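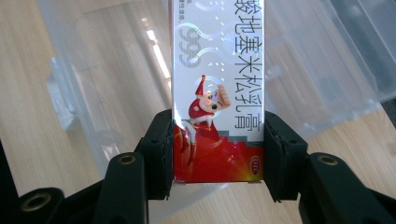

Jurkano Small Cartons is a picture set of medicine boxes as they stand on pharmacy shelves, in bathroom cabinets and in kitchen drawers. It covers cartons only: creams, tablets, drops, lozenges and sachets sold in a printed cardboard box. Labels go down to the level of individual print features, so a slim white carton of dexamethasone acetate cream gets one label for the large Chinese product name running down it, one for the grey 999 logo turned on its side, one for the mascot in the tall red hat and one for the small OTC emblem on the red band. Loose blister packs, bottles without a box and tubes out of their carton are not in this release.

Version 2, released 6/10/26. Maintained by Prinetura. Labelling by Okon and Pelupessy.

What it is for

The set was put together for people who sort, shelve or catalogue boxed medicines and want to find a carton by how it looks. Typical uses are matching a carton to a stock list, finding which way up a carton is, and picking out print that is hard to read on a shiny surface.

It should not be used to decide what a medicine is for, who may take it or how much. The labels record what is printed on the box. They have not been checked by a pharmacist.

What is in the folders

cartons: the pictures, one folder per carton. There are 200 folders.
labels: one text file per picture, same name as the picture.
names: the product name for each carton in its original script, with an English version where we have one.
lists: the training and test lists, plus a list of cartons held back for checking.

Each carton appears in one list only. If you make your own split, split by carton folder. Several pictures of the same box look very much alike, and mixing them across lists will give you scores that are too good.

Label fields

name_text: the product name as printed. Where a character is partly out of view it is still written in full if the rest of the name makes it certain, and the field name_cut is set to yes.
name_direction: across or down. Refers to the carton as it stands in the picture.
brand_mark: the logo text, if there is one. Numerals are kept as numerals.
brand_turned: yes if the logo lies on its side compared with the carton.
figure: person, animal, cartoon, body part or none. We do not try to name mascots.
sale_mark: OTC, other or none.
foil: yes if any part of the face has a holographic or metallic pattern.
main_colours: up to 2, the most common first.
wear: none, light or heavy. Light means a bent edge or a crumpled corner. Heavy means torn, crushed or with print missing.
unread: yes if there is small text on the face that the labeller could not read.

Use none for a feature that is missing and leave the field blank only if the labeller could not tell. The two are not the same and the scoring script treats them differently.

How the labels were made

Okon wrote the first labels and Pelupessy went over them without seeing the first set. Where they differed, Prinetura looked at both and picked one. Most differences were in wear and main_colours. White cartons caused the most trouble, as one team counted white as a colour and the other treated it as background. White now counts.

Small print was never guessed. If the dosage line or the maker's address could not be read in the picture, it was left out, even when the same box could be read in another picture in the same folder.

Known problems

Foil patterns change a lot with the light. A logo lying under one can be clear in one picture and washed out in the next. We kept both kinds.

Names that run down the carton are less common than names that run across, and a reader trained only on the second kind will do badly on the first. There is a separate test list for these called lists/down.

6 folders have a wrong value in sale_mark carried over from version 1. They are listed in lists/known_errors and will be put right in the next release.

English versions of names are plain translations. They may not match the name used on packs sold in English-speaking countries.

Changes since version 1

Added name_direction and brand_turned.
Added 15 cartons with foil printing.
Merged the old fields dent and tear into wear.
Removed the price field, which held shop stickers and had nothing to do with the carton.

Reporting a mistake

Send the folder name, the picture name and the field that is wrong. Please say what you think it should be. Corrections received before the end of October go into the next release, and later ones are kept for the release after that.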